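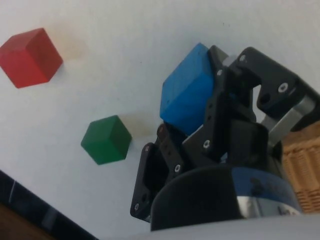
Search this board Go

Forums > World Affairs > Ceasefires and Treaties

Skunine border talks: should the May text go to a vote?
Posted by kenza_amrani, October 26, 2022

I've been reading the Skunine draft all week (slowly, with a lot of tea) and I keep coming back to article 5, the one that lets the Rondberg side keep its own courts for 2 years. I'd love to see both regions vote on it, because folks there have waited so long for a say!

manlok_c
Lovely post, Kenza, but I can't agree. A vote this soon would turn into a vote on the governor. My aunt lives in Sivport and says people there talk about diesel prices and hardly ever about courts.

T. Ondrejka
I'm with Kenza. Roughly 86 villages lie along that line, and the delegates met maybe a handful of mayors. You can't ask people to hand in rifles over a paper they've never been shown.

manlok_c
They could be shown it without a ballot, though. Town meetings, radio, whatever works.

tienfu
Does anyone have the annex on returning farmland? The copy I found stops at page 100, right in the middle of the grazing rules.

T. Ondrejka
I have the full one, Tien-fu, and will message you tonight after supper.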